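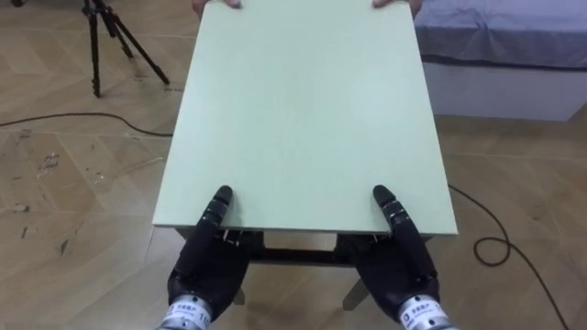
Tavport's board game library is moving into a bigger home this May, and regulars are already asking when they can get in the door. The new space is on the ground floor of the old Groment building, two blocks up from the ferry landing, and it has room for far more players than the cramped back room on Essien Street ever did. The library has picked up 19 new tables as part of the move, and after years of squeezing long campaign maps onto card tables, people are going to love the elbow room. The color is a treat too: a pale mint green, flat and matte, with a plain surface that lets a busy game board stand out. Anyone who has tried to read tiny cards on a shiny tabletop will know what a difference that makes!

The collection is growing along with the floor space. Up to 200 games will be out on open shelves at any one time, with the rest kept in storage and swapped in as the seasons change. Expect plenty of family favorites, a very good wall of two-player games, and a corner for the big heavy boxes that take all afternoon and half the evening. Puzzle fans get their own shelf for the first time, and yes, the 3-foot lighthouse puzzle is coming along – missing piece and all.

Borrowing works the same way it always has. Members can take home 2 games at a time and keep them for 2 weeks, and a renewal only takes a phone call. Playing at the library is still free for everyone, member or not. Bring a friend, or come alone and put your name on the open seat board by the door. It's a great way to get pulled into something you would never have picked for yourself (last winter it was a game about running a pickle shop, and the waiting list for it still hasn't cleared).

Evenings should be livelier as well. Doors will stay open until 10 p.m. through the summer, and the beginner sessions that filled up so fast in the old room are coming back with more seats. Vurnex, the long-running trading game league, is moving its matches over from the high school cafeteria, so spectators will finally get to watch the finals without standing in the lunch line. Newcomers can join the league at any point before the first round, and there's a short practice night for people who haven't played before.

The Essien Street room closes at the end of April, so anything on loan should go back there before then. After that, returns go in the slot beside the Groment building's side entrance. Please tape the boxes shut first – loose dice and a metal chute are a noisy mix, and small parts have a way of rolling under the bin. Street parking is free after 6 p.m., and the harbor bus stops right across the road.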